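Up before six. December dark, kettle on, read the Zoster bundle again at the kitchen table before anyone else was about. I have now been through it so many times that I know page 35 has a coffee ring on it and page 36 is upside down.

The hearing is listed for ten tomorrow. It is the old question of whether Rathjen gave proper notice before they ended the contract. Our client says the letter never came. Rathjen say it went by courier and was signed for. The signature is a line with a bump in it. Ilse Albers, who is against me, sent over a fresh copy of the delivery slip last night and it is no clearer than the first. I wrote back to thank her and asked for the courier's own log. No answer by breakfast.
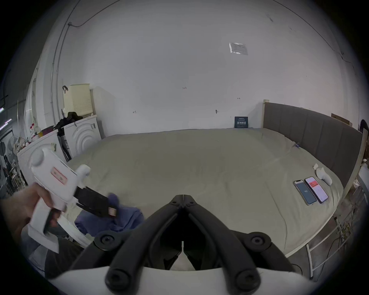

Rang Dirk Vogler at half past eight. He is our only witness on the notice point and he is nervous. He wanted to know what he should say. I told him I can't help him with that, and that he should read his statement slowly, twice, and tell me today if anything in it is wrong. He rang back before lunch. Paragraph 13 says he was in the office all that week, and he now thinks he was away for one afternoon of it. Better to hear it now. I drafted a short correction, he signed it, and it went to Ilse and to the court by two.

Spent the early afternoon on the costs schedule. The other side want 3000 for the adjournment in the summer, which I think is too much for a hearing that lasted as long as it takes to find a chair. I have put in a page saying so, more politely. Also found the case I had been looking for on service by courier. It was in my own notes from the Grumico matter, filed under the wrong heading. 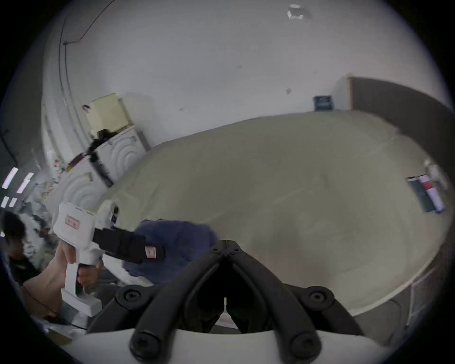
The Falten papers came in at three, which I could have done without. It is a tenancy deposit claim, small, but the inventory runs to 56 items and the landlord wants money for most of them. He has charged for a full clean and for a new mattress, and there is no photograph of the old one at the start of the tenancy. A pale mattress with a few creases in it is just a mattress that has been slept on, and I can't see a judge paying for a new one on that. I have asked the tenants for whatever they took on the day they moved in, even if it is only on a phone. The hearing for that is not until the new year, so it goes to the bottom of the pile.

Courier's log arrived at twenty to five. It shows a delivery to the right street and the wrong number. I read it three times to be sure. Ilse must have seen it as well, and she sent it anyway, as she should – I will say so tomorrow if I get the chance. Rang the client, who wanted to know if that meant we had won. I said no. There is still the email Rathjen sent the week after, and the judge may decide that was notice enough by itself. 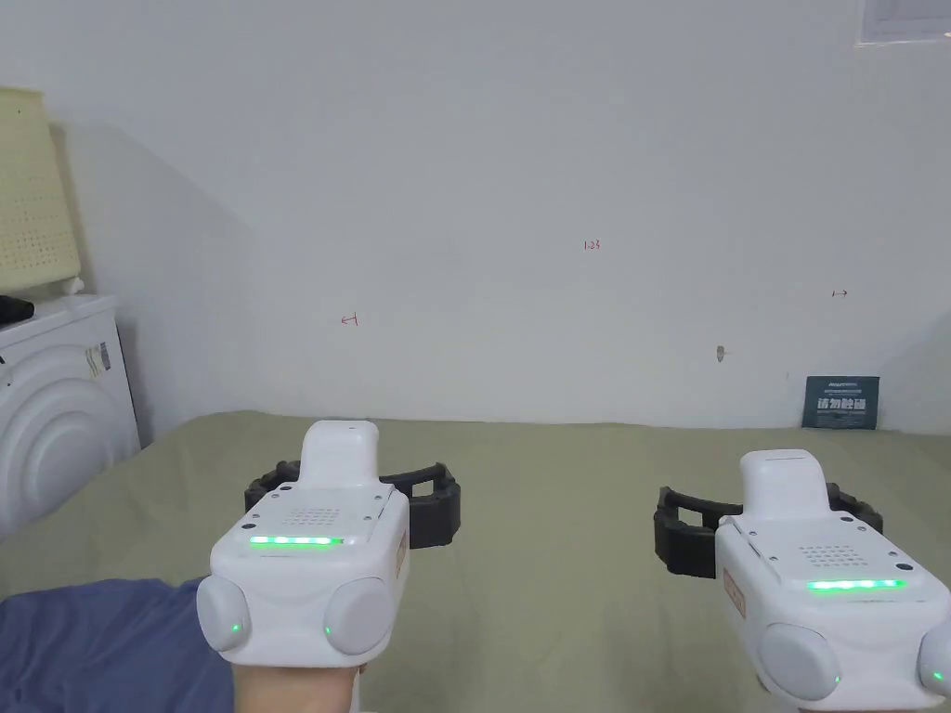 Wrote two more pages on the email after supper. The contract says notice must be in writing and delivered to the registered address. It says nothing about email one way or the other. My argument is that the clause means what it says. Ilse's will be that everyone read the email and nobody was misled, and it is a fair point. I have cut my opening down to four minutes.

Bundle, statute book, two pens and the clean shirt are by the door. Train is at ten past seven. Must remember to ask the clerk whether Dirk can wait somewhere other than the corridor. Bed by eleven.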